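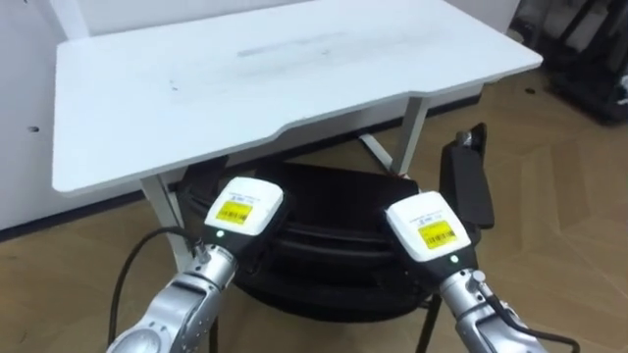
Figure 2. White table with a stepped notch in its near edge.

4.2 Soaking time and the texture of cashew dressings

The most exciting result of the whole study came from the soaking trials. We made 21 batches of a plain cashew dressing, changing only how long the nuts sat in cold water before blending, and the differences were far bigger than we had hoped for. Batches soaked for one hour stayed grainy however long the blender ran. By four hours the grain was almost gone, and overnight batches had a silky, spoon-coating body that tasters kept coming back to!

Each batch used 300 g of raw cashews, lemon juice, salt and fresh dill. Some 594 tasting cards were filled in at the Petevik sessions, and texture drew more written comments than flavour did. Words such as "creamy" and "smooth" turned up again and again for the longer soaks, while "sandy" was kept almost entirely for the one-hour batches.

Colour was a lovely surprise. The overnight dressings were paler, which made the flecks of dill stand out, and several tasters said they looked fresher. Lunde (personal communication) saw the same thing with sunflower seeds — though her batches turned a little grey by the second day.

We did not test hot-water soaking in this round. Home cooks often use it as a shortcut, and the November trials at Petevik will compare it with the four-hour cold soak.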